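Fuster
@fuster_finishes
7 Dec 2018

1/ Notes on water-based finish over pale wood in winter. Most of the complaints I get in December come down to humidity and film thickness. Thread.

2/ Indoor air in a heated shop can drop under 30% relative humidity. The surface of the coat skins over before the water underneath has left. You get drag marks from the brush and a cloudy layer that may take days to clear.

3/ Raise the humidity before you change the product. A pan of water near the heater helps a little. A small humidifier helps more. I aim for 45% and leave the shop alone overnight before coating.

4/ Coat thickness. Two thin coats beat one heavy one on pale species. A heavy coat pools in the open grain and dries with a gray cast that shows most under daylight bulbs.
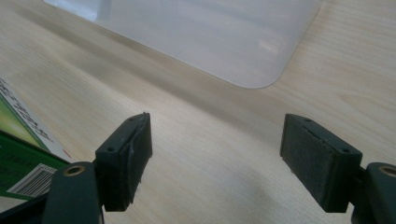

5/ Sanding between coats: 320 grit, light pressure, with the grain. Wipe with a barely damp cloth and let it flash off. Skip the tack cloth. Some of them leave a residue that water-based finish will not wet out over, and you get fisheyes.

6/ Recoat window. The can says 2 hours. That figure assumes 70 F and moderate humidity. At 60 F I wait up to 8. If the paper clogs when you sand, it is too early.

7/ Dry and cured are different states. Dry to the touch means the water is mostly gone. Cure means the resin has finished linking, and that runs to weeks. No hot mugs, no tablecloths, no rubber feet until then.

8/ On yellowing: I keep sample boards of Greveo matte and Urban satin on the same shelf in the Stokville shop, next to an oil-based control. The oil board went amber in the first season. The other boards still match their offcuts to my eye. I have not put a meter on them.

9/ Storage. Do not let water-based finish freeze. If a can has frozen and thawed and strains out lumpy, throw it away. Stirring does not bring it back.

10/ Replies are open for questions on sprayers. I brush nearly everything, so for HVLP settings ask somebody who sprays every day.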